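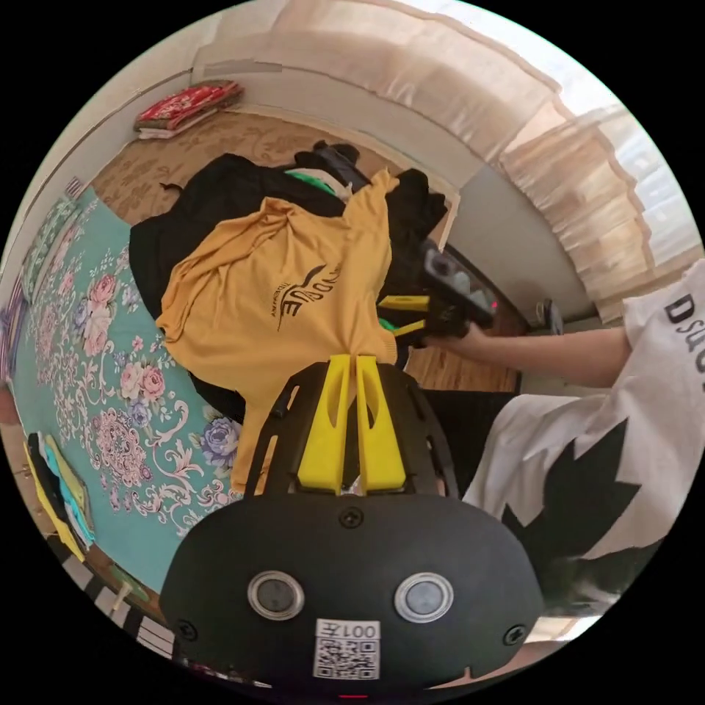
*Clothing awaiting sorting, with a yellow T-shirt at the top of the pile.*

## Sorting and Folding Clothing

Residents of Vosstead House are asked to sort clean garments before folding.

1. Spread a blanket over the bed and place the pile on it.
2. Lift one garment at a time, starting from the top.
3. Set dark items to one side and colored items to the other - printed T-shirts may go with either.
4. Lay each T-shirt face down, fold the sides inward, then fold it in half from the hem.
5. Stack no more than 13 garments per shelf.

Items left in the linen room after Sunday are moved to storage.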